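The Shared Table Needs a Clearing Rule, and the Rule Should Be About Cables
Lotte Willems
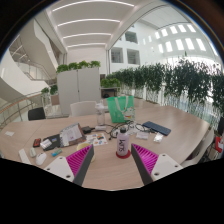
Most advice on shared work tables treats clutter as a single quantity. There is too much of it, so some of it should go. I think this is the wrong measure. A bottle on a coaster takes up very little area, has a fixed outline, and can be moved with one hand. A loose cable has no fixed outline at all. It claims whatever surface it happens to cross, and it usually crosses the middle.

The table at Harkoren, where I have worked since August, is a fair case. It holds the ordinary load: bottles, a green tote bag, stickers, small boxes, packets, a pouch, a power adapter, and a tangle of black and white cables. If you removed every item except the cables, the table would still be awkward to use. If you removed only the cables, I could put a notebook down and start work.

The first argument against a cable rule is that people need power. They do, at the point of use and for the duration of use. An adapter that feeds a device has a claim on the surface. A cord with nothing on the end of it has none. Our table policy, inherited from the previous site at Fullonar, makes no such distinction. It says that personal items are to be cleared at the end of the day, and it runs to 1,596 words without once mentioning a cord. Cords are treated as part of the building, and so they stay.

The second argument is that a cable tray solves the problem. We fitted a Favton tray under the long table and it works for the fixed lines. It does nothing for short charging leads, which arrive in bags and are never routed anywhere. A tray under the table is also a poor place to look for something you need at 4 in the afternoon.

I would adopt the following. Any cable not connected at both ends is coiled and tied. Coiled cables go in one open box at the end of the table, with no sorting by type. Adapters stay with their cords. Anything else may remain until evening, provided it stands upright or lies flat within its own outline.

Prins, who manages the room next door, prefers a full clear at noon. I have tried it. A full clear moves bottles, bags and half-used packets to a windowsill, and they return within the hour along with the cables. The labor is spent on items that were causing little trouble.

Coasters I would keep. They are cheap, they mark a place for a drink, and people do use them. The tote bag belongs on a hook, though I would not write a rule for it.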